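Home Programs Student Projects Partners News Contact

Filed under: Applied Automation, Team Reports

Two arms at the packing table: what we learned at Stonda

Our team spent the spring term with Stonda, a gift hamper packer that ships up to 3,000 orders in a busy month. We wanted to know what happens to a packer's day when a two-arm robot takes over the fetching and putting away. The software side came from Skendedia, and we had great fun with it!

Before May, packers opened drawers, picked small items and closed drawers all shift long. Now the arms practice that part at a test table, and the people next to it do the checking, the ribbon work and the odd orders - the jobs they told us they like best. We interviewed five packers, and most said their wrists were less tired by the afternoon. One missed the rhythm of the old way, and we think that deserves a place in the report too.
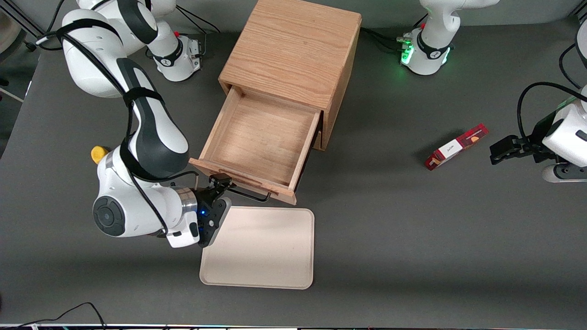
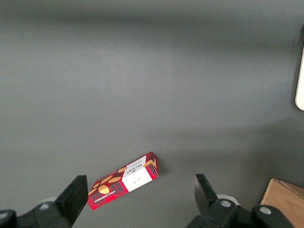
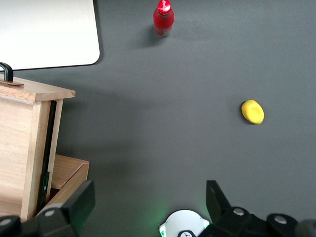

Test table at Stonda. First picture: both arms, with the drawer open. Second: the shortbread box between the gripper fingers. Third: the drawer again, with the red bottle and the yellow item.

The biggest surprise for us was the talking. Packers now discuss with the engineers where a box should lie and how far a drawer should come out, and their ideas went straight into our task list (we called it Mugo, after a long evening). Two of them have asked for training on the arms, and Stonda said yes - we were so happy to hear it!

Next term another team takes the same questions to Duvier, where the shifts are longer and the drawers are heavier.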